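What Is Soil?

Soil is the loose top layer of the land. Plants grow in it, worms live in it and most of our food starts in it. Many people call it dirt or earth, and farmers often just say "the ground".

A bare field can look as if it has nothing in it. Soil is made of four main things: tiny bits of rock, water, air and the remains of plants and animals. It also has a great many living things in it, most of them too small to see.

Where do the bits of rock come from?

Rock looks as though it stays the same for ever, but it wears away very slowly. Rain runs into cracks. In a cold January the water freezes, and ice takes up more room than water, so the crack is pushed wider. Wind blows grit against the rock and rubs it. Roots grow into gaps and push. Over hundreds and thousands of years, big rocks become small stones and small stones become grains. 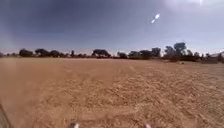 By Shagufta Rajput
May 24, 2022

A big open field of bare soil can be different from one part to the next. Some of it may be rough and lumpy, with lumps called clods. A clod is a piece of soil that has stuck together. You can often break a dry one with your hand. Other parts may be smoother and paler. Dry soil is usually lighter in colour than wet soil, and you can test this at home by dripping water on to a spoonful of it.

Sand, silt and clay

The grains in soil come in different sizes, and each size has a name.

Sand grains are the biggest. You can see them and feel them. Sandy soil is gritty, and water drains through it fast. It warms up early in the spring, but it dries out quickly too.

Silt grains are smaller. Dry silt feels a bit like flour. It is easily carried along by rivers and is often left behind after a flood.

Clay grains are the smallest of all. You would need a very strong microscope to see one. Wet clay is sticky and you can roll it into a sausage. Dry clay goes hard and can crack.

Most soil is a mixture. A soil with a good mix of sand, silt and clay is called loam, and gardeners like it very much.

Why are soils different colours?

Soil can be black, brown, red, yellow, grey or nearly white. Dark soil often has a lot of rotted leaves and roots in it. This rotted material is called humus (say "hyoo-mus"). Orange and red soils usually have iron in them. The iron mixes with air and water and changes colour, in the same way that an old nail goes rusty. Sandy soils with little humus are often tan or light brown.

What happens when soil is bare?

Plants hold soil in place. Their roots go down between the grains like a net, and their leaves stop heavy rain from hitting the ground hard. When there are no plants, wind can pick up the smallest dry grains and carry them off as dust. Rain can wash soil downhill and into streams. Losing soil like this is called erosion.

Trees can help. A line of trees along the side of a field slows the wind down before it blows across the ground. This is called a windbreak. Farmers also grow plants such as clover between one crop and the next, so that the soil is covered. These plants are called cover crops.

Edeltraud Fuchs has a vegetable farm called Flovora, and children from Bangash Primary School visited her there. They asked why she did not dig all of her fields every year.

"Digging lets air in, but it also dries the top out," she told them. "If I leave the old roots where they are, the soil stays together and the worms are happier."

One boy asked her how many worms she had. She said she had never tried to find out.

Marks on the ground

Loose soil is easily marked. Wheels, boots and paws all leave their tracks in it. If something heavy goes over the same place again and again, the grains are squashed together and the air is pushed out. We say the soil is compacted. Water finds it hard to get into compacted soil, so puddles sit on the top, and roots find it hard to grow down.

Try it: the jar test

You will need a clear jar with a lid, some soil, some water and a ruler. Ask an adult before you dig, and wash your hands afterwards.

1. Pick out any stones and leaves. Put soil into the jar until it is one third full.
2. Add water until the jar is nearly full. Put the lid on tightly.
3. Shake the jar for 2 minutes.
4. Stand it on a shelf and leave it for 15 minutes. Look at the bottom. Sand sinks first.
5. Leave it until the next day, then look again. Silt settles on top of the sand, and clay settles on top of the silt. Some clay may still be floating and making the water cloudy.
6. Measure each layer with the ruler and write down the numbers.

Try soil from two different places and compare the jars. Do not move them while the layers are settling.

Words to know

Clod: a lump of soil stuck together.
Compacted: squashed so that there is little air left inside.
Erosion: when soil is carried away by wind or water.
Humus: dark, rotted plant and animal material in soil.
Loam: soil with a good mix of sand, silt and clay.
Windbreak: a line of trees or bushes that slows the wind.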